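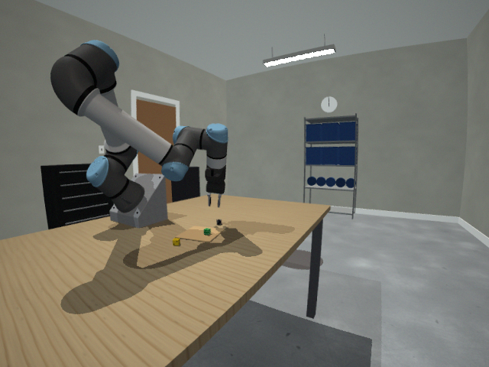 How to apply for a local scholarship (and get it in on time)

Posted 2018-06-06 by Melur Santoso

Quick one, deadlines are coming and I keep getting the same emails. Written for high school juniors and seniors. Parents too, but please let your kid do the typing.

What you need before you start

Transcript, unofficial is fine for most.
One page list of activities, jobs, family duties.
Two adults who will write letters.
An email address you check. Not the one with the joke name.
A folder, paper or online, whatever you'll keep using.

Step 1. Make the list

Start small. Town funds, credit unions, your parent's employer, the clubs that meet at the library. A $300 or $400 award gets far fewer applicants than the giant national ones and it still buys books. Put name, amount, due date, and what they want in a spreadsheet. Sort by due date. Done.

The Orkby award is $3000 and wants two essays, so give that one its own weekend.

Step 2. Ask for letters early

January is a good month to ask. Ask in person, then follow up by email the same day with your activity list attached and the due date in the subject line. Teachers get swamped. Mr. Mandagi told me he had one student ask at lunch for a letter due at midnight. Don't be that student.

If a teacher says they're too busy, thank them and ask somebody else. A boss or coach is okay unless the form says teacher only. Read the form.

Step 3. Write one good essay, then cut it up

Pick one real thing that happened to you. Small is fine. Hafiz Pasaribu wrote about fixing the bus schedule for his little sisters and it carried him thru four applications with different openings. Write it long first, 400 words or so over whatever the limit is, then cut.

Things to take out:
Quotes from famous people.
"Ever since I was young."
Anything already on your activity list.
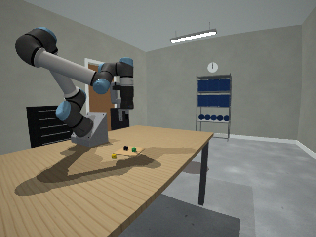
Read it out loud before you cut anything else. Where you trip, fix it. Then hand it to one person, not five, or you'll end up with five peoples' essay. And check the name of the fund in every version! I have read letters to Skurnitz that thanked Orkby for the opportunity.

Step 4. Fill in the form

Type answers in a separate document and paste them in. Forms time out. Legal name, same spelling as the transcript. If it asks for GPA on a 100 scale, put what the transcript says, so 98 is 98, don't convert it yourself. Blank boxes look like you forgot, so put N/A.

Step 5. Send it and save proof

Two days early if you can. Save the confirmation page as a PDF. No confirmation by the next day, call the office, be nice, have your name and submission time ready.

Step 6. Thank your letter writers

Handwritten note, three lines. Tell them what you heard back, even if it was a no.

Essay drop-in is after last bell in the counseling office, ask for me or A-yeong Joo. Bring a printed draft, the printer in there is out of toner again.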